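印刷する | メールで送る

シミュレータの台所で、グリッパとカメラ位置の比較をしている。忘れないうちに続けて書いておく。

比べているのは平行2指が2種類。片方はPriltusの標準品で、もう片方はKosの爪が長いほう。腕とコントローラはそのままで、爪と制御ゲインだけ差し替える。

課題は石の天板から平たいカトラリーを持ち上げること。瓶や缶は前回どちらの爪でも問題がなかったので、今回の集計には入れていない。

試行は全部で189回。途中で物理エンジンが落ちた17回は除いた。落ちるのはたいてい、爪が天板にめり込んだときだった。

カメラは頭部と手首の両方を記録している。最初は頭部だけで済ませるつもりだったが、手前の腕と胴体で天板がかなり隠れるので、手首の映像も方策の入力に加えた。

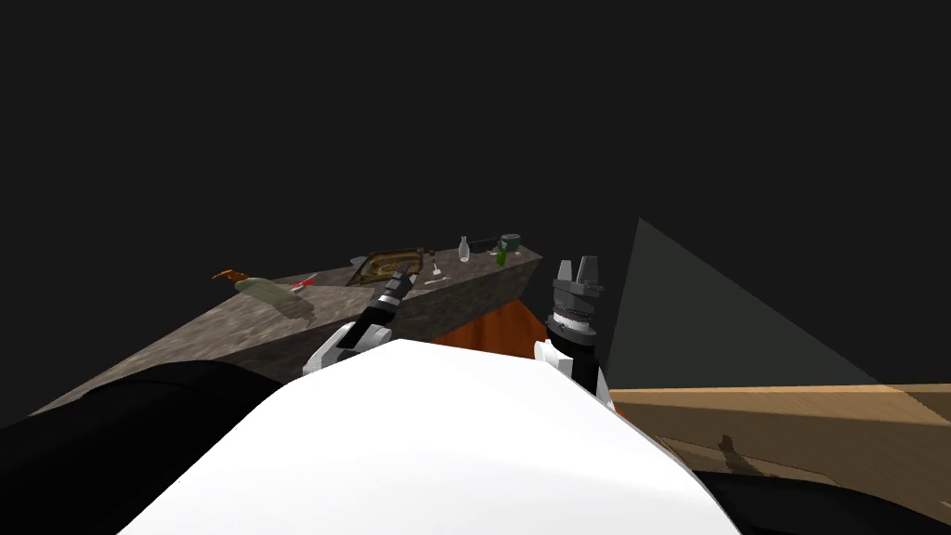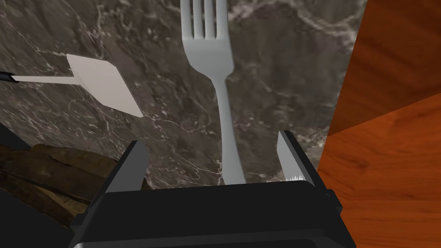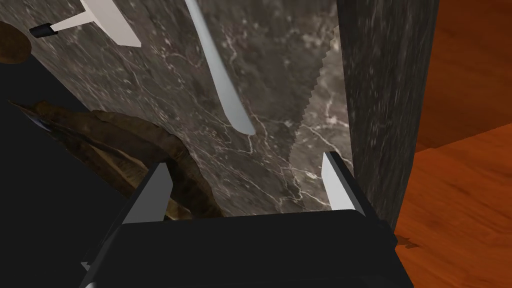 標準品は閉じるのが速い。ただし爪の先端が厚く、天板との間に残る隙間が3ミリを超えると、柄の上を滑って空振りする。降下の目標を2ミリまで下げたら空振りは減った。代わりに接触力が跳ねるようになった。

長い爪は届く範囲が広いぶん、手首の角度の誤差がそのまま先端に出る。フォークの柄のように細いものだと、少し傾いただけで片方の爪が先に当たり、対象が回ってしまう。

コントローラはSkulowの位置制御とインピーダンス制御を切り替えて試した。接触のあるタスクでは後者のほうが扱いやすい。ゲインを下げすぎると持ち上げの途中で手首が垂れるので、縦方向だけ硬めにした。

手首カメラの取り付け角も変えてみた。寝かせすぎるとグリッパ本体が画面の下側を大きく占めて、肝心の指先まわりの画素が減る。今は少し起こした設定に落ち着いている。

影のギザギザについて質問をもらった。シャドウマップの解像度を落としているため。上げると描画が重くなり、並列で回せる環境の数が減る。学習への影響はまだ測っていない。

天板の質感は何種類か用意してある。縞の入った石は、明るい筋を柄と取り違えるケースがあった。深度を足せば避けられそうだが、手首側の深度は近距離で欠けやすいという実機側の事情もあり、今のところRGBだけで続けている。

野村みゆきさん(Miyuki Nomura)から、指先のパッドの摩擦係数を揃えて比べたのかと聞かれた。揃えていなかった。両方ともメーカー配布のモデルの値のまま。ここは直してやり直す。

Plurkivettiの3指も候補に入れていたが、モデルの関節リミットが仕様書と合っていないので保留。問い合わせの返事待ち。

やり直しは今夜から回す。摩擦を同じ値に固定し、初期姿勢の乱数も両方で共通にする。結果はこの下に足していく。

印刷する | メールで送る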